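Cellar Notes from Sollmont
2020-04-25

Quick one this month, we're up to our elbows in bottling and the label printer has gone again. Sorry in advance for the spelling.

First thing - the Cisia is finally in bottle. Those of you who tried it from the barrel last August will remember it as a bit of a brute. Tight, dark, all grip and no fruit. It has calmed down a lot. Opened one last night with a plain roast chicken and it was gone before the potatoes were. Sour cherry, a bit of dried orange peel, something like cold tea at the end. Still firm. If you buy it to drink this week then please, please decant it. A water jug will do. Two hours if you can stand the wait, and don't worry about the sediment, leave the last half inch behind.

It's going out in cases of 5 or 10, same price per bottle either way. We did try to do a discount on the bigger case but the courier charges ate it.

Second thing, the Rolleston white. Lots of you have written to ask if it's sold out. Not quite. We found 7 cases at the back behind the empty demijohns when we moved the racking, so those are back on the list from today. One bottle per order to start with, then if there's any left at the end of next month it's a free for all. It's the older vintage, the one with the waxy nose, and it has gone a deeper gold than when most of you bought it. I like it better now. Others here don't, they say it's lost its snap. Have it with smoked fish or a hard cheese and see what you think. Not too cold! Half an hour out of the fridge before you pour.

A word about corks as it keeps coming up. Yes, we're staying with cork for the reds. No, we have not had more bad ones than usual. If you get a bottle that smells of damp cardboard, put the cork back in, keep it upright and email us the number off the back label. We'll put another in with your next order. You don't need to post it back - one of you did and it didn't survive the trip, nor did the parcel next to it.

The vines. Budburst was early on the lower slope and then we had two nights of frost straight after, which was no fun at all. Lit the candles both nights. The Lungu block came through fine, it always does, the air drains off down the bank and the cold never sits there. Lower rows are scorched in patches. Too soon to say what we've lost, the second buds are pushing but they never carry as much. Will report back next time when there's something to see besides brown leaves.
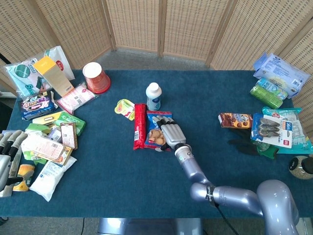 The tasting room stays shut for now, so the spring open weekend is off. Anybody who had paid for the lunch gets the lot back, or you can leave it on your account and put it against wine, just tell us which. If we don't hear we'll refund. Please be patient with the phone, it's only manned in the mornings and the line out here is terrible when it's windy.

Deliveries are running slow but they are running. Allow 10 days. Drivers will leave the box on the step, so if you've somewhere shady put a note on the order. Wine sat in full sun all afternoon is no good to anyone, esecially the white.

Last bit. Mixed case for summer - 2 of the Cisia, the rest Lungu rosé and our everyday red. Haven't settled the price yet. Reply to this email if you want one kept back and we'll put your name down, no money needed till it ships.

Right, back to the bottling line.

The cellar team, Sollmont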